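Projects > Perception > Gallery

Cloth state tracking on the Staniforth bench

Staniforth is the part of our stack that decides when a piece of cloth is flat enough to fold. It takes the wrist view, finds the outline of the cloth, and hands a set of grasp points to the planner. The pictures on this page go with the 1.3 release notes. Most of the work in this version went into fisheye calibration and into timing between the tracker and the planner.

The old calibration used one distortion model for the whole lens. It fit well in the middle and badly near the rim, so a straight edge came back bent and the planner put the grasp point off the cloth. Liam Haslam replaced it with a two-zone fit, and the outer zone is now solved on its own.

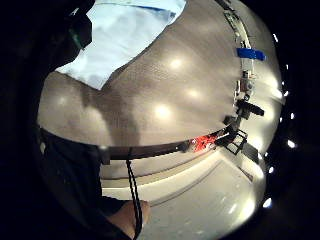

The two-zone fit takes 19 views to settle. With fewer than that, the outer zone drifts, and the drift shows up first as a slow lean in the estimated wrist angle. The calibration tool now refuses to save a result until it has enough views, and it prints which part of the lens is short. Alfie Greenwood wrote the check after two bad files made it into the shared folder.

Bright spots were the second problem. Glare on a smooth gray surface has a soft edge, and the segmenter would sometimes label it as pale cloth. We added a mask step that compares each candidate region over 9 consecutive frames. Cloth keeps its place on the bench when the wrist moves. Glare slides, and is dropped.
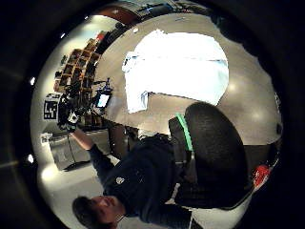
Pose still comes from two sources, the fiducial markers and the visual odometry in Prastach. When a marker is in view it wins. When it is lost, Prastach carries the pose until the next detection, and the correction is then blended in over 18 frames so the planner doesn't see a jump. The blend length is set in the config file under pose.blend.

Timing is logged on every run. The budget from exposure to grasp point is 90 milliseconds, and the logger writes a warning line each time a frame goes over. Most of the warnings come from crumpled cloth, where the outline has many more corners to sort through.
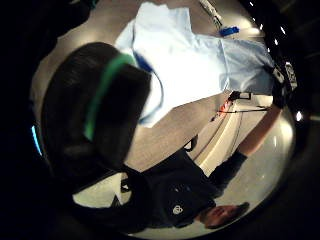 The corner finder is next. It handles a single fold but still mixes up a fold line and a true hem when both are close to the same shade. Alfie has a branch that uses the shading on either side of the line. It will go into the next release if it holds up on dark fabrics.

Related
Gokumetti: grasp planner notes
Dratitz: log viewer, setup and shortcuts
Prastach: odometry settings
Staniforth 1.3 release notes

Contact | Copyright 2022 | Back to top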